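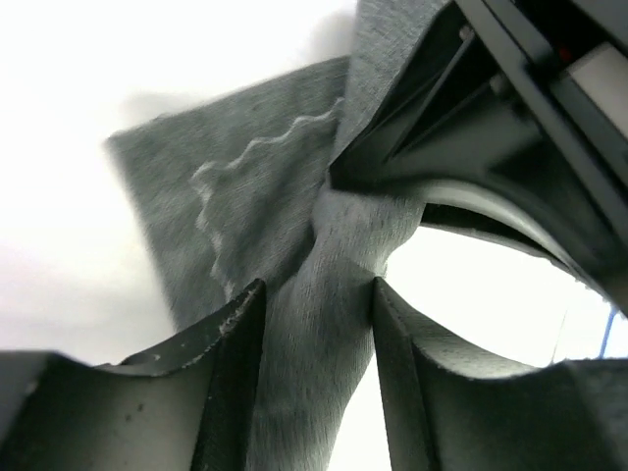 Ferncombe notebook, July. Back room, started 7:40 a.m.

Heat pads and bedding for the older cats, continued from the last entry.

Jibrin is eating again. He left half his breakfast yesterday and I was ready to call the vet, but he cleaned the dish this morning and asked for more. Kidney diet, wet, with warm water stirred in. Adaeze Ojo thinks the cold dish was the problem. We'll keep warming it and see if he holds his weight. He is still the thinnest of the group and his coat is rough along the spine.

Hondholm pad (the low-wattage one) ran overnight in pen 9 with the thermostat at the middle mark. Surface under one folded blanket was comfortable to the back of my hand at 7:50. Under two blankets it was hardly warm at all. One layer from now on. Please don't add a second even if it looks thin. If a cat wants to burrow, give it a separate blanket at the other end.

Zustitz pad is out of use. The cord sleeve has a split near the plug, and I don't want it near anybody who chews. It's on the top shelf with tape on it. Do not put it back in a pen.

Washing. Fleece dries fastest and holds the least hair, but it pills after a couple of months and the hems start to go. Cotton towels are fine for the carriers. Loops catch claws, though, and two of the old girls can't pull theirs in properly any more, so no towels in pens 3 to 8. I cut the loose threads off the batch that came in from the donation bin. Anything with a hole big enough for a paw goes to rags.

Tried the unscented soap at half dose with an extra rinse. Smell was fine coming out. Pen 5 had itchy ears on the old powder, so I want two full weeks on the new one before I say anything either way.

Litter trays: the low-front ones work. Mabel walked straight in with no help – first time since she came to us. Need three more. I can cut down the storage bins if we can't get them, but the edges have to be sanded and taped.

Night weights are in the blue binder. Scale drifts if it sits on the mat, so put it on the bare floor and zero it each time. The reading I wrote for Pickle is wrong by 257 grams for that reason. Crossed out, correct one beside it.

Electric meter for the back room read 1,173 at close. Adaeze wants a reading each evening until the end of the month so we can work out what the pads cost to run.

To do
– sand bins
– order thermostat for pen 4
– ask vet about Jibrin's fluids, every other day or twice a week
– move the radio, it buzzes next to the Hondholm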